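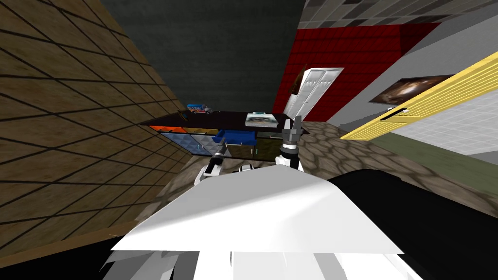 Sadia Siddiqui: I don't mind waiting for a repair. What I mind is getting a message to say it's finished when I'm standing there looking at the drip.

Leave that up while people sit down. Start with it read out, then say good morning.

Repeat repairs: what we learned at Itwood
Notes for the afternoon session, 25 minutes plus questions

1. Opening

I look after repairs at Ikstead Homes. We have 653 flats on the Itwood estate and a few smaller blocks I won't talk about today. The flats are mostly one and two bedrooms, built in two lots, and the second lot was plumbed by a different firm. Keep that in mind for later.

Last year we logged 804 repair jobs in kitchens and bathrooms. Our figures said we were doing well. Nearly all of those jobs were closed inside the target time. The tenants said we were doing badly, and for a long while we told them about the target time.

Ask the room: who here can say how many of their closed jobs come back within three months? Wait for hands. At the last two places I gave this talk very few went up, and mine wouldn't have gone up either before February.

2. What we count as a repeat

This took longer to agree than anything else. Our rule is now: same flat, same room, same part of the room, within three months. It doesn't matter what the tenant called it. A "leak under sink" followed by a "bad smell in cupboard" is one problem until somebody shows it's two.

Before that we matched on the job code. The code is picked by whoever takes the call. One person picks "tap", another picks "sink", a third picks "general plumbing". So three visits to the same washer looked like three different faults, each closed on time.

-- Slide with the three codes. Don't read them all out.

Joni Halonen did the matching by hand. He printed the kitchen jobs, sorted them by flat number and went down them with a pencil. It took him most of a fortnight. I had asked Rurnumus, which is the system we log jobs in, to do it for us, and it can do it, but only if the codes are right, and they weren't.

He found 66 flats with three or more visits for what was clearly the same fault. I expected perhaps a dozen.

3. Where the repeats were

Most were in four places: the sink trap, the seal where the worktop meets the wall, the bath seal, and tiles behind the cooker or sink. The tiles surprised me. We had been treating a loose tile as a small cosmetic job. The tile gets stuck back on, the job closes, and the wall behind it is still damp. A month or two later it's off again and the one next to it has gone as well.

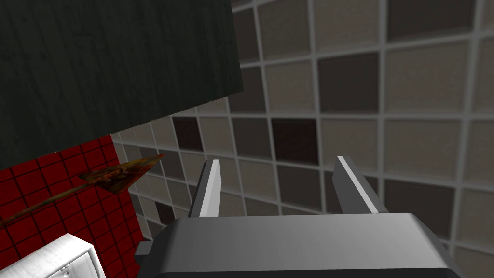

Tiled wall, with the open gripper in front.

If a tile has come off twice, we now check the wall with a damp meter before anything is stuck back. It adds ten minutes. The operative is allowed to leave the tile off and book a second visit without having to ring in and explain. That last part mattered more than the meter. Under the old arrangement a job left open counted against you, so people stuck the tile back.

The worktop seals were much the same story. Old sealant was being gone over with new sealant. It looks fine for a few weeks. Cut it all out, clean it, let it dry, then do it again. Everybody on the team knew this. They were booked for thirty minutes and you can't do it in thirty minutes, so we changed the booking to an hour.

Expect a question about cost here. Say it's coming.

4. The contractor question

We use Ambrosio for overflow work, mainly in winter. I want to be fair to them. When we started this there was a feeling in the office that the repeats would all turn out to be Ambrosio's. They weren't. Their share of the repeats was about the same as their share of the work.

What did differ was the notes. Our own staff wrote very little, because they expected to remember. Ambrosio's people wrote more, but the notes sat in their system and we got a single line saying "completed". So the next person through the door, ours or theirs, knew nothing either way.

We asked for three things to be written down on every kitchen and bathroom job:

- what you found
- what you did
- what you'd look at first if it comes back

The third line is the one to talk about. People were uneasy with it. One of our plumbers said it was like signing a confession, and I understood that. We agreed it would never be used in anyone's review, and so far it hasn't been. It took until spring before the answers were any use. To begin with almost every one said "n/a".

A good one, read this out slowly: "Trap is fine, I think the waste pipe runs uphill behind the unit, couldn't get at it with the drawers in." That was a flat in the second lot. It had been visited five times. 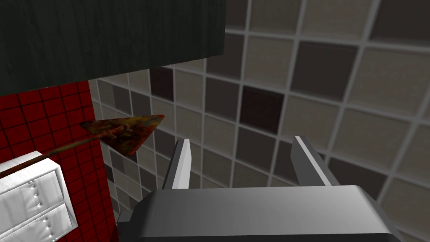 Once we had that note we looked at the flats either side, and then the same stack on the other floors. The pipe ran the wrong way in eleven of them. None of those tenants had been treated as having the same fault as their neighbour, and I don't think any of us would have put it together from the codes.

It was put right over the summer. Units out, pipe re-run, units back. A full day for each flat, sometimes a bit over. If you're going to do this kind of job, tell people plainly that they won't have a kitchen sink overnight. We said "some disruption" in the first letter and had to apologise for it.

5. Talking to tenants

The closing message used to go out on its own when the operative pressed the button. We've stopped that. Now there's a text two days later that asks if it's still working, and the job stays open until then. If there's no reply it closes after a week.

Some 700 of these have gone out. Most people do reply, usually with one word. About one in nine says no, it's not right. That's uncomfortable, and it made our figures look worse for two quarters. I had to go and explain that to the board with a graph heading the wrong way. They took it better than I thought they would -- I'd sent it a week early with a page of explanation, and I'd recommend doing the same.

Ms Siddiqui, whose words I opened with, has given me leave to use them. She has also asked me to say that the drip has stopped. It was the valve and not the washer.

6. Cost

Short section. Don't get drawn into it.

Longer bookings mean fewer jobs a day. We lost a little under one job per person per day to begin with. Against that, repeat visits have come down, and each of those was a van, a trip and somebody taking a morning off work to let us in. We're close to level on money now. I can't claim a saving and I'd be wary of anyone who does after a single year.

The pipe work came out of a different budget, so it isn't in that sum. Say so before someone asks.
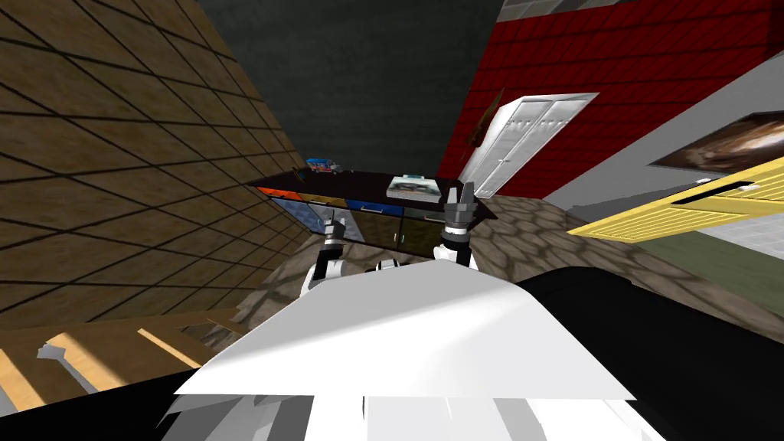 7. What I'd do differently

Start with the matching rule. We spent weeks arguing over whose fault things were with no agreed idea of what a repeat was.

Do the pencil exercise even if your system can run the report. Joni noticed things by reading the jobs one after another, like the same phrase turning up on a single staircase.

Bring the people who take the calls in at the start. I left them until the end and they had the best explanation of why the codes were a mess: there are ninety-odd codes, and the list opens at A every time. It's been cut to twenty.

Don't change the booking times and the notes in the same month. We did both, and I can't tell you which one made the difference.

8. Questions

If it goes quiet, ask whether anyone has tried the follow-up text by phone call instead. I'd like to know how they staffed it.

The blank form and the matching rule are on a single sheet at the back table. Take two if you share an office.

Related items
Damp meters: which readings to write down
Cutting a job code list without losing old records
Letters before major works: three drafts compared
Out-of-hours cover in small housing teams
Notes from the morning session on void flats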